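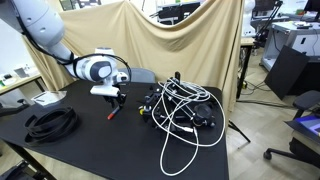 Re: [jiltside-residents] Hard rubbish and the Figueroa Street drain

Posted to the list 05/09/2021

Thanks for the replies on this. I rang the council depot at Bustport and have a few answers, which I've put under the bits of the original message they relate to.

> Does anyone know if the hard rubbish collection is still going ahead? The flyer says one thing and the website says another.

It is going ahead, but in November. The flyer is the old one. The limit is 2 cubic metres per household, stacked on the nature strip no earlier than the weekend before. Mattresses go in a separate pile. They won't take paint, gas bottles or car tyres. Those have to go to the Fulton transfer station, which shuts at four.

> Also the drain outside 284 is blocked again and the water came right across the footpath last week. I had to walk the pram on the road.

I logged this one. The depot had the last job marked as finished, so if you reported it before then please report it again and quote the house number. They said the grate gets cleared from the top but the pipe behind it hasn't been looked at. A truck with a camera costs the council $700 a visit and they want more than one complaint on file before they book it. So far they have mine.

> Is it worth going to the meeting about the path along the creek?

I think so. The plan on display at the library only runs from the Fulton end to the footbridge and leaves out our side. There is a budget of $3000 for signs and nothing for lighting. Written comments can be dropped at the library desk if you can't get there.

One more thing from me. The green bins on the low side of Figueroa Street were missed a second time. The driver can't get past when cars are parked both sides near the bend, so please use your driveway on bin night if you have one.

I'll post again when the depot rings back about the pipe.

> --
> To leave this list, send a blank message with "unsubscribe" in the subject line.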